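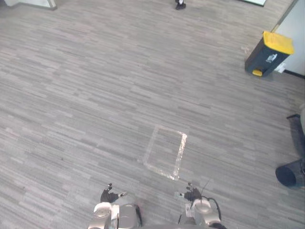 Head camera view, both arms forward, taped rectangle on the floor ahead.

Trokbridge Floor Pickup
Data card, version 2

Summary

Trokbridge Floor Pickup is a set of 187 recorded episodes of a two-armed robot working at floor level in a carpeted office. The work was done for Bunnag, a contract cleaning firm, as part of a trial of automated evening tidying at the Lornby office. The episodes cover reaching down to the carpet, picking up small litter and bringing the two hands together over an item.

The card is meant for people training or testing models on the data. The section on staff is there because Bunnag asked for the work changes to be written down next to the technical notes.

What an episode contains

One folder per episode. Each folder holds:
head video
wrist video, left and right
joint positions and hand commands
a one-line task note in plain English
an outcome field (done, partly done, stopped)

The streams share one clock. Wrist video starts late in a few episodes – check the first timestamp before you line anything up. Episodes marked stopped were ended by the operator and are kept in the set.

Task notes were typed by the operator at the time and have not been cleaned up. Spelling varies. "Scrap" and "litter" mean the same thing.
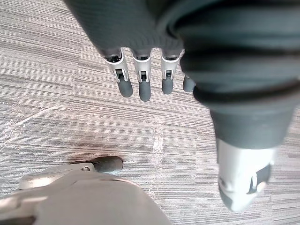 Wrist camera view. Dark fabric cover on the upper hand, fingers of both hands over the striped carpet.

Known problems

Striped carpet. The pattern confuses depth estimates close to the floor, and models trained on plain floors tend to stop short of it. Scuff marks get picked as targets. We did not mask them.

Hands in view. In wrist video the fingers and thumb can fill much of the image and hide the item. Use the head video for locating and the wrist video for the last part of the reach.

People. Feet and shoes may show at the far side of the head video. Faces were removed before release. If you find one, report it and the episode will be pulled.

One site only. All episodes come from Lornby. A second site, Noltby, was recorded in March and is not part of this release.

What changed for the cleaning staff

Before the trial, two cleaners covered the floor each evening. Picking up by hand came first, then the vacuum. Kerstin Holmgren, who runs the evening shift, put bending and kneeling at the top of her list of complaints from staff.

During the trial the same two people stayed on the shift. One ran the robot and one did desks, kitchens and bins. The robot was slower than a person at every pickup task we timed. Running it also took a kind of attention the cleaners were not used to, and both asked for shorter turns at the controls. Turns were cut in half after the first week.

Pay was a sore point. Operating the robot was not in the job description, and the operator allowance was agreed only after Holmgren raised it with Bunnag. It has been paid since. No hours were cut in the trial period. What happens to hours after it is undecided, and this data should not be cited as evidence either way.

Use

Free for research. Please do not use it to score or compare individual operators. Operator names are not in the files, but turn times could be matched to a rota by someone who has one.

Size is nearly 800 GB unpacked. Download one part first and test your loader on that.

Contact and changes

Maintainer: Kamol Thammasiri
Last updated: 07/09/2021
Changes in this version: outcome field added, timestamps corrected in the left wrist stream, staff section rewritten after comments from the shift.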